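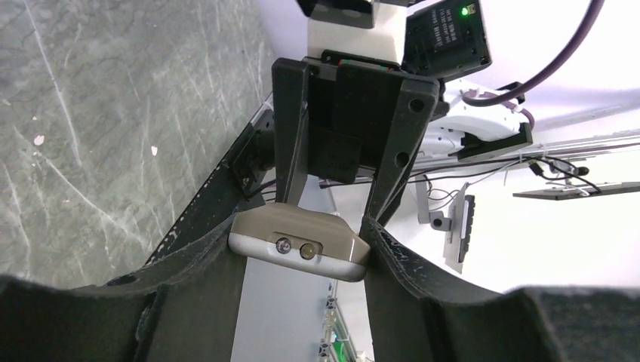

The trouble with grippers, according to Wiroj Sangkhawat, is that everybody designs the fingers last and blames them first. I had been inside the Elodthorpe student robotics open day for the length of one paper cup of tea, and already I was being warned about fingers.

I went because a neighbour's daughter is in the club and because the leaflet promised cake. The cake was gone by eleven. The leaflet also promised parking, and I have decided to be grown-up about that.

The club meets on the upper floor of the old Nimex building, at the end of a corridor that smells of floor polish and hot solder. On open days they let the public in past the yellow tape, as long as the public keeps its scarf tucked in. I was told twice about my scarf. There is a sign-in book, with a column headed "Reason for visit", in which the person before me had written "my son".

This year's project is called Plurico. The students have to get an arm to pick up an awkward object, carry it across a table and put it down somewhere sensible. The rules allow 9 minutes, a period that feels generous until you watch a team spend most of it looking for a hex key. Points come off for drops, for touching the arm during a run, and for "unsafe enthusiasm", a phrase I should like to see used more widely.

Last season the club scored 878. The team from Thepsuriya scored 1,009 and, I gathered, has not been quiet about it. Both numbers are written on the whiteboard in the corner. Somebody has drawn a small cloud over the first one.

The fingers are the big dark curved sort, two of them, facing each other like brackets with something to say. They are scuffed along the inside, and one of the younger members told me with real pride that you can judge a team by its scratches. Small rounded things are the hardest, she said, as they like to roll just as you've made up your mind about them. I said I had the same problem with peas. She wrote something down, and I hope it wasn't that.

Thanakorn Wiriya ran the afternoon demonstration, which began at half past two in the sense that we were all facing the right way by then. He had a good line in patter for the first attempt, a shorter one for the second, and did the third in silence. The third one worked. A man behind me clapped so hard that his glasses came off, and for a moment there were two recovery operations going on in the room.

Afterwards we could ask questions. A small boy asked whether the arm could make toast. A larger boy, his father, asked what it cost, and was given a tour of the cable ties.

I stayed longer than I meant to, mostly at the back bench, where two students were arguing about whether to file a finger down or print a new one. The argument had plainly been going since October. They were still at it when the lights in the corridor went off, and I had to feel my way to the stairs with my scarf tucked in.

The next open day is in the spring. Go before eleven if you want cake, and leave the car at home.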